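Trarnia Desk Set

A small collection of pictures and notes on desk tidying: pens, clips, scissors, sticky notes and the containers people keep them in. Put together by Marloes Van Dijk and Dexter Ambrosio. Last updated March 10, 2026.

What is in it

There are 13 folders, one per desk layout. Each has a pictures directory and a plain text file, notes.txt, listing the items used and where they belong. Layouts 2 and 7 share the same notes file.

Naming

Items have short everyday names: scissors, clips, sticky notes, folder. We dropped brand names in July, apart from three older notes files that still use them. Colours are given only when two items of the same kind are on the desk.

Where things go

Scissors – closed, handles up, in the larger section.
Clips – left in their packet, in the narrow slot.
Sticky notes – upright at the back of the larger section.
Folders and plastic sheets – same section as the sticky notes. They may lean.
Loose paper – not covered. See Known problems.

The black organiser is used for all layouts from 7 onwards. It has a tall narrow slot on one side and a wider open section on the other, and it stands on a white tabletop.
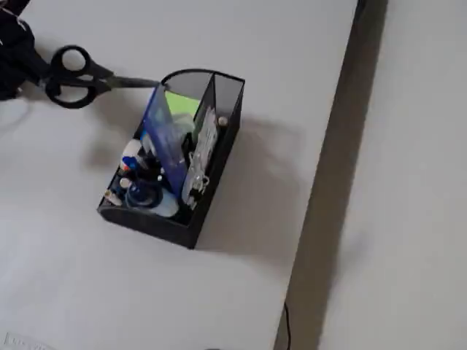

Known problems

Clear packets are hard to label, and some are marked only as "packet". Loose paper was left out after Thijs Verbruggen and Jolien Willems could not agree on where it should go. Layout 3 has no notes for the clips.

Contact

Corrections to Marloes, please, with the folder number.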